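Tukell releases new single "Side Streets" and announces spring album

HENPORT, Monday, July 8, 2019 - The hip-hop duo Tukell has released today its new single, "Side Streets," on the independent label Grutach. It is the first music from the duo after a pause of two years, and it opens the way to a full album, which is planned for March.

The song was written at home and recorded in one night. It speaks about growing up between two languages, and about friends who moved away and stopped to call. The beat is slow, with a bass line played by hand and a short sample of an old family cassette.

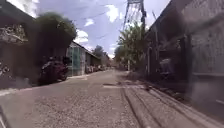
A lane between buildings and a grey wall.

"We wanted a song that you can walk to," the duo explains. "Our first record was very loud. This time we left more space for the words."

The guest voice in the second verse belongs to the singer Lâm, who also wrote the chorus. Both acts met at an open stage in Henport and have shared many concerts after that.

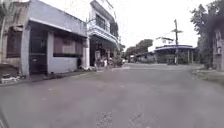 A wide road leading to an intersection.

The single is available on all usual streaming services. Grutach will also press 800 copies on seven-inch vinyl, with an instrumental version on the B side. Orders are open from today in the label's online shop, and each copy is numbered by hand.

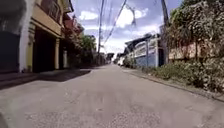
The album will have 18 tracks, and its title will be announced in the fall. Tukell will play a small number of shows before the release, with Lâm as support. Journalists can request a download of the single and an interview with the duo by writing to the label's press desk.

Press contact: Grutach, Henport | © 2019 Grutach. All rights reserved. | Back to top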